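Capítulo 5
Puesta a punto de una celda de mesa

Quien haya heredado una celda de manipulación ya montada conoce la tentación de encenderla, cargar el programa del turno anterior y ponerse a trabajar. A veces sale bien, y uno se queda tan contento. Otras veces la pinza baja dos milímetros de más, la pieza se vuelca y se nos va la mañana buscando en el código un error que estaba en la mesa. Este capítulo trata de esa mañana perdida y de cómo ahorrársela, al menos en buena parte.

Vamos a trabajar con la celda que ya conocen del capítulo 4: tablero blanco mate, pared clara al fondo, cámara fija y pinza de dedos intercambiables. En el taller de Vinda, donde Teodoro Tlapale preparó la primera versión de estas prácticas, la revisión completa se hacía cada 200 ciclos y llevaba 20 minutos a una persona con costumbre. No se desanimen si las primeras veces tardan el doble; es lo normal, y más vale tardar que saltarse un paso.

5.1 Antes de mover nada

Empezaremos por la superficie. Un tablero blanco es un fondo estupendo para la cámara, pero tiene el inconveniente de que sobre él todo se nota: un pelo, una fibra de trapo, una viruta diminuta. Al ojo humano le parecen poca cosa — y lo son — pero un detector con el umbral bajo puede tomarlas por el borde de una pieza. Por eso conviene mirar el tablero despacio antes de calibrar, agachándose un poco si hace falta para que la luz venga rasante.

Después se colocan las piezas de prueba, siempre pocas y bien separadas. Nos gusta usar objetos corrientes, de formas y alturas distintas, que cualquiera pueda reponer sin hacer un pedido.

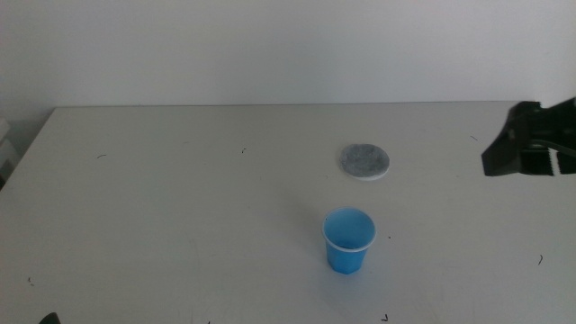
Figura 5.1. Mesa de trabajo con dos piezas de prueba: un vaso azul de plástico y, más atrás, un disco gris. A la derecha, la pinza. Obsérvense las pequeñas fibras oscuras sobre el tablero.

El vaso, más ancho por la boca que por la base, nos obliga a pensar a qué altura queremos cerrar los dedos. El disco plantea el problema contrario, porque apenas levanta del tablero y exige que la pinza llegue muy abajo sin tocarlo. Si la celda resuelve bien ambos casos, tendremos una base razonable para las piezas de verdad.

5.2 Limpieza y altura de referencia

Detengan el brazo y quiten la habilitación de los motores. Pasen por el tablero un paño que no suelte pelusa, desde el fondo hacia ustedes, y revisen también la cara interior de los dedos. Esperen 5 minutos si han usado producto líquido.

Con el tablero ya seco, vuelvan a habilitar el brazo y bajen la pinza a velocidad mínima, con los dedos cerrados, hasta que una galga de 10 décimas pase justa por debajo. Anoten la lectura en la hoja de la celda, junto a la anterior. Si la diferencia supera las 5 décimas, no corrijan todavía el programa: comprueben primero los tornillos de la base y el asiento de los dedos, tal como veremos en el apartado 5.3.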